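About Drokatby Table School

Home / About us / Classes / Getting here / Contact

Who we are

Small cooking school, one big room, two ovens that work and one that mostly works. We teach evening and daytime classes for adults who want to cook dinner without panicking. No chef hats. No exams. You cook, you sit down, you eat what you made.

We started in the back of the old Pledon bakery with a borrowed hot plate and a sign-up sheet taped to the door. Moved to Drokatby when the bakery needed its storeroom back. Been at 246 Geltora Street ever since - green door, buzzer on the left, push hard.

What we teach

Basics, mostly. Knife skills, soup, rice, eggs six ways, roast chicken, bread that rises. The eight-week Starter course runs all year and is still the one most people take first. After that you can go on to the single-evening classes: dumplings, pies, pickles, curry pastes from scratch (the Sriwong evening, always fills up first, book early).

Kids' class in March only. Ages 8 and up. Bring an apron, we run out.
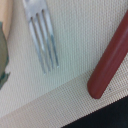

Every class ends with a sit-down meal. We set aside forty minutes for it and we don't rush. People swap recipes, complain about the onions, ask the questions they were too busy to ask at the stove. If you have to leave early we'll pack your portion up, just tell the teacher at the start.

Prices

Single evening is $29, food included. Starter course is $300 for all eight weeks, and you can pay in two parts. Miss a week and you can make it up in the next course, no charge, but please email first so we buy enough groceries.

Gift cards are good for anything on the schedule. They dont expire.

Allergies and diets

Tell us when you book. We can work around nuts, dairy, eggs and gluten in nearly all classes - not the pie class, sorry, it's flour everywhere. Vegetarian version of every dish on request. We are not a certified allergen-free kitchen.

How we're run

Non-profit. Fees pay for teachers, food and rent, in that order. Last year's open day raised $1467 and all of it went into the new sink and the extractor fan, which is very loud but it works.

Next open day is 10th April. Drop in, taste things, look around, meet the teachers. Free soup till it's gone.

Getting here

Bus stops right across the street. Parking behind the building after 5, not before, the hardware store will tow you. Step-free entrance is round the side, ring and someone will come down the hall to let you in. Two of the counters are low enough to work at sitting down - ask and we'll save you one.

Contact

Email is best. The phone is in the kitchen and we usualy can't hear it over the fan. Messages get answered within two working days, faster if it's about tonight's class.

© Drokatby Table School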